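Ikden Fabric Wash, Neutral, 300 ml
Home / Laundry Care / Hand Wash / Ikden

In stock. Ships from our warehouse in 6 working days.

Ikden Fabric Wash is a liquid soap for clothes which you prefer to keep away from strong powders. It has no perfume and no color added. We developed it for people who wash small loads by hand, and later many customers told us they use it in the machine also, so the present formula is made for both.

What is it good for

Cotton, linen, viscose and mixed fabrics. Pastel shades do well with it, as it contains no bleach and no optical brightener. For wool and silk please choose our other product, Ikden Para, which is milder.

How to use by hand
Fill the basin with cool water. Add one capful and move the water with your hand until the soap is spread. Put the garment in, press it gently and let it rest. Rinse two times. Do not twist the fabric; roll it in a dry towel instead.

How to use in the machine
Pour one capful in the drawer for main wash. Select a short program with low spin. The liquid makes little foam and this is normal.

Drying and folding
Dry in the shade, on a flat rack if the fabric is heavy. Smooth the seams by hand while they are still a little damp, then fold on a clean table when the piece is fully dry.

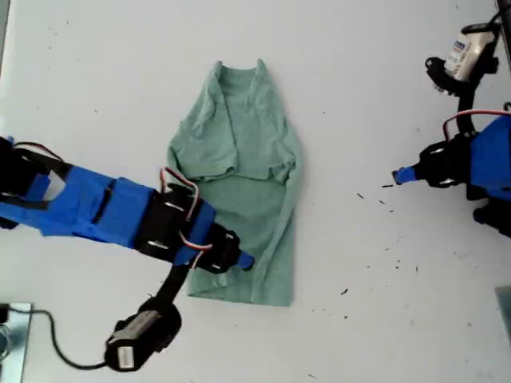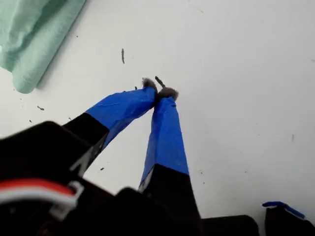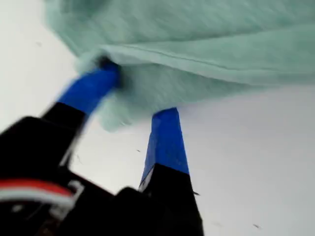

Sizes and refills
Bottle, 300 ml, with measuring cap
Refill pouch, 1,000 ml
Travel bottle, 200 ml, sold without box

The refill pouch fits both bottles. Please rinse the bottle with warm water before you fill it again, and leave it open until it is dry inside.

Storage
Keep closed, out of the sun and out of the reach of children. In a cold room the liquid can become cloudy. Bring it to room temperature and shake it, and it can be used as before.

Customer comments

"I bought the small one for a trip and now I have the pouch at home. No smell at all, which was my main wish. The cap is a bit hard to open with wet hands." Mark Anthony Samonte

"Good for my light shirts. I would like a pump bottle." Omid Nouri

Our reply: Thank you both. A new cap is in preparation and we expect it in February. It will fit the old bottles too.

Returns
Unopened bottles can be returned in the original box. Opened pouches we unfortunately cannot take back.

Page updated 15/10/2021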